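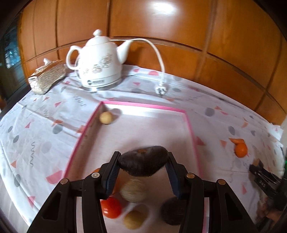 Our budget for next year has one open line, for hand-held grippers used to record manual picking tasks, and the visit to Detance in December was meant to put a figure on it. Detance runs its recording work in ordinary furnished rooms, with no cell and no guarding. A dark, avocado-like piece was held crosswise over a white tray with a pink rim, one finger against each end, and that grip is a fair test of what we need to buy. Much of our stock is curved and dark, and a gripper that only closes well on flat sides would be of little use to us.

Print this page | E-mail to a colleague

Unit cost and spares

The starting point was the offer we hold from Skutent, at 114 per day for a rented pair, charger included. The Godoy offer is a purchase, with finger pads listed separately at 56 a set. Godoy does not include pads in its warranty. Detance budgets for pads as a consumable and advised us to do the same. Pivot screws should be on the spares list as well, and we should ask both suppliers whether they are a standard size.

At our planned use, rental passes the purchase price before the end of the second quarter. Rental still makes sense for the pilot, and Skutent will credit part of it against a later order. I have asked for the credit terms in writing.

Work surface and props

This part of the budget can be small. The table had a printed cloth on it, with a kettle and a tissue box left in place. The objects used were everyday ones: a short slice of log and a pale yellow ball in the tray, with a small orange carrot and a mandarin lying on the cloth to the right. Our draft had up to 2000 set aside for machined test pieces. I propose cutting that line to the cost of groceries and a few trays. The trays should be shallow, so the fingers can come down over the rim at a low angle. Food props need a replacement schedule, and Gistura, which handles our supplies, can add them to the weekly order.

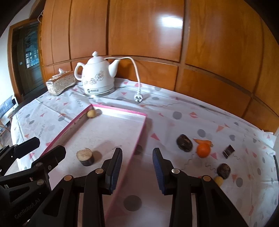
Floor space and power

One table per station is enough. Allow clearance on the near side for a person to stand and change position, and on the right if a second gripper is to be used at the same table. We measured our storage room before the visit and it will take the stations in the current plan without moving the shelving. Sockets are the limit there. The quote for extra outlets has not come back from the building office.

Storage and data handling

Detance copies recordings off at the end of each shift. Our existing server will cover the pilot. A disk upgrade is in the draft for the following year and can stay there.

Items still open

Godoy: lead time, and price of pads in bulk.
Skutent: written credit terms, minimum rental period.
Gistura: first props order, trays included.
Building office: outlet quote.

The revised sheet will go out with the next planning packet.

Shared 57 times | Comments (0) | Print | E-mail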